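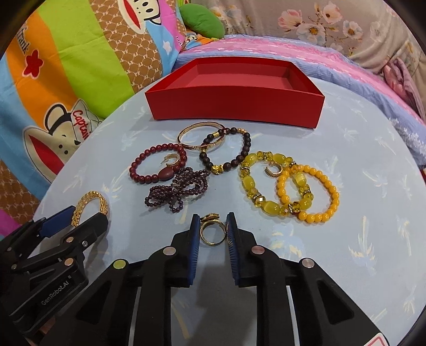 Sorting what was left in the drawer
July 2021

Ritu Bajpai restrings beads and mends clasps from the back room of a shop in Nallthorpe. She took the work up after leaving a job in payroll, and for the past few years most of it has come from people who have inherited a drawerful of jewellery and want to know what to do with it.

I asked her where she tells them to start.

"On the bed," she said. "Put a plain bit of cloth down if the quilt is busy, and tip everything out on that. A table is all right but things roll off it. Beads find the floor very quickly."

She does not sort by value. Gold-coloured pieces go with beads at this stage, and a ring can sit beside a bangle. What she looks for first is anything tangled. A strand of small beads that has folded in on itself should be lifted out and laid down alone, and left until there is time for it.

"People pull," she said. "They find an end and they pull, and the thread goes. I use two blunt needles and I work from the middle of the knot. The longest one I ever did took me 3 evenings."

That was for Gunnel Isaksson, whose mother had kept her necklaces in a biscuit tin. Bajpai charged her for one evening.

Earrings are the next job. Hoops end up inside bracelets or hooked over them, and she likes both of a pair found before anything is put away. If only one turns up, she has the owner go back through the box and the lining of the drawer.

I asked about bead bracelets, which many people keep in a heap. She said the stringing matters more than the bead. Elastic gets tired whether or not it is worn, and she tells customers to stretch each bracelet gently and look at the gaps. If the cord shows white or fluffy between the beads, it needs doing again. Wooden beads should not be washed. Glass ones can be wiped with a damp cloth and dried straight away.

"Faceted beads have sharper holes, some of them," she said. "They cut the cord. I put a small spacer either side if there's room for it."

Her own charge for restringing a bracelet is 26 pounds, including the cord. She will not give a price for gold and sends people to Holger Løken, a jeweller two streets away, who weighs and tests it while they wait. She does not go by colour, and she has seen customers disappointed and customers very pleased.

On storage she was brief. Rings and anything with a raised top go in a box of their own, where they can't scratch the rest. Chains are fastened before they are put down. Beads lie flat. An old gift box will do as long as the inside is clean and the lid shuts.

She is closed for the first part of August, when she visits her sister in Lie. Repairs left before then will be ready when she gets back. There were 105 envelopes waiting on the shelf behind her when we spoke, each with a name and a length of cord pinned to the front.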